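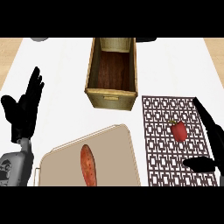 One of the first people to try the Driltwood pantry list wrote back that the storage times were nonsense, that sweet potatoes never last that long in a normal kitchen, and would we please say where the numbers came from. Fair complaint. The old README didn't say. This one tries to, and it lowers a few claims while it's at it.

What this is

Driltwood is a table of how long fresh vegetables keep at home. It has 217 rows. Each row is one vegetable kept one way: on the counter, in a cupboard, in the fridge drawer, wrapped or not. Bell peppers get several rows, sweet potatoes get several, and some things (okra, for one) get a single row that you should not lean on.

Of the 217 rows, 138 come from kitchen logs that people filled in themselves. The rest were copied from older charts, mostly the Vurent and Kotian lists. Those two agree with each other suspiciously often – down to the same odd rounding – and we suspect one was copied from the other. Treat a match between them as one source.

Columns

item: plain name, lower case, singular
place: counter, cupboard, drawer, shelf
cover: none, paper, plastic, cloth
days_low: the shortest time before someone called it bad
days_high: the longest
source: log, vurent, kotian
note: free text, often blank

There is no average column. An early version had one and people quoted it as if it meant something. With 2 logs behind a row, it doesn't.

How "bad" was decided

By whoever was holding the vegetable. The log sheet asked people to write down the day they would no longer eat it, and people differ a lot on this. Some gave up on a pepper at the first wrinkle. Others cut off the soft part and carried on. We left both kinds in. If you want a tighter rule, filter on the note field, though the spelling in there is all over the place.

Known problems

Room temperature was not recorded. A kitchen in August and a kitchen in winter are both "counter". This is probably the biggest hole in the table and we can't fix it after the fact.

Nor does anyone know how old the vegetables were when they came home. Day zero is the day of purchase, whatever had gone on at the store before that.

Claims about baskets, vented bags and special drawer liners are not tested here. Lellus once cited an early copy of this table in support of its produce bags. We can't see how. No row mentions them.

The table says nothing about food safety. It records when people lost interest in eating something, and a vegetable can look fine and still be a bad idea.

Version notes

Version 3 drops the average column, splits cupboard from counter, and marks every copied row as copied. Row order changed too, so scripts that pick rows by number will break.

Corrections

Send a log, with the place and cover filled in. "Mine lasted longer" on its own won't change a row.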